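Toaster oven trips the kitchen breaker in a rented unit – who is responsible?
Durnutham Residents Help Board > Household and Repairs

Posted by Stinuvero
I rent a second-floor unit in an older building in Durnutham. The counter outlet beside the sink shares a circuit with the refrigerator and, as far as I can tell, the microwave. Whenever the toaster oven runs at the same time as the microwave, the breaker trips. The management office has advised me in writing to "reduce appliance use." The lease lists the kitchen outlets as being in working order. I would like to know whether this is a fault that must be repaired, and whether there is anything I should do in the meantime. The toaster oven is rated at 1195 watts. I have not opened the panel cover and do not intend to.

3 replies

Lakus
Same thing in my building. Just run one at a time. You could also try a different outlet.

Blair Menzies
The breaker is most likely operating as intended. A common household circuit of 15 amps at 120 volts carries a maximum of 1,800 watts, and a toaster oven of the size you mention uses a large share of that before the refrigerator is counted. Adding a microwave will exceed the limit in nearly every case. A breaker that trips under these conditions is not, by itself, evidence of a defect.

Responsibility is a separate matter. Older buildings are often permitted to keep the wiring they were built with, and whether the owner must add a circuit depends on local rules and on the terms of your lease. Please direct that part of your inquiry to the housing or building office that serves your address. I would recommend the following in the meantime.

Keep a written record
Note the time of each trip and which appliances were on. A record covering 16 days is more persuasive than a general complaint. Send a copy to the management office and keep the original.

Check the counter arrangement
Small heating appliances should be plugged directly into the wall – extension cords and power strips are not suitable. Leave open space on every side of the oven, follow the clearances in its manual, and keep dish towels and plastic items well away from it.

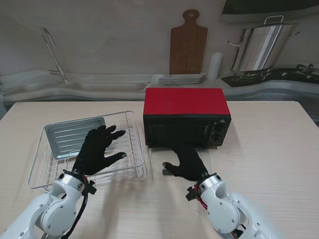
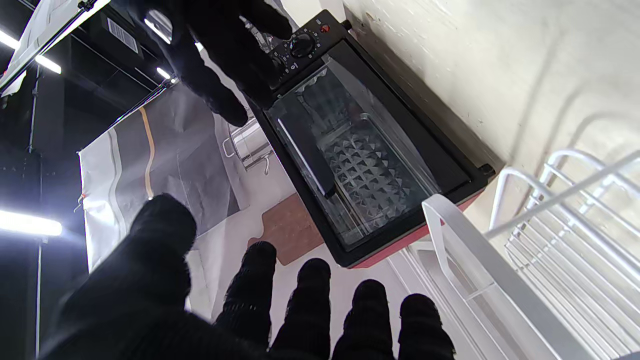 When to call at once
Stop using the outlet and report it the same day if the cover plate is warm, if there is a burning smell, or if the breaker trips with only one small appliance running. These are signs of a fault and should be examined by a licensed electrician. Do not replace the breaker with a larger one.

Stinuvero
Thank you both. I tried the outlet by the window on Sunday and the breaker held with both appliances on, so it appears to be on another circuit. I have started the record as suggested and will write to the building office regarding the lease.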